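Tablecloth season at Lekovside

May is when the good cloths come out of the cupboard, and we couldn't wait to share them! We've been collecting printed table linen for six years now, mostly from market stalls and the odd clear-out, and the berry prints are still our favourites.

Orange berries and teal-green leaves on white – such a cheerful mix, and it goes with nearly anything you care to put on it. Pens, biscuits, jars, it takes the lot.

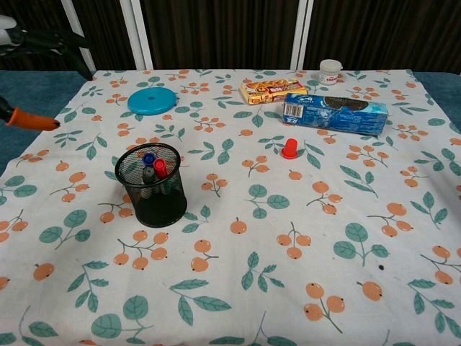 We wash ours at forty and iron them on the back while they're still a bit damp, which keeps the colours lovely and bright. The Šimko cloths we found last spring need two goes with the iron, but they're worth every minute.

More prints are going up next month, including four from Skudard with the most gorgeous scalloped edges. Do come back for those!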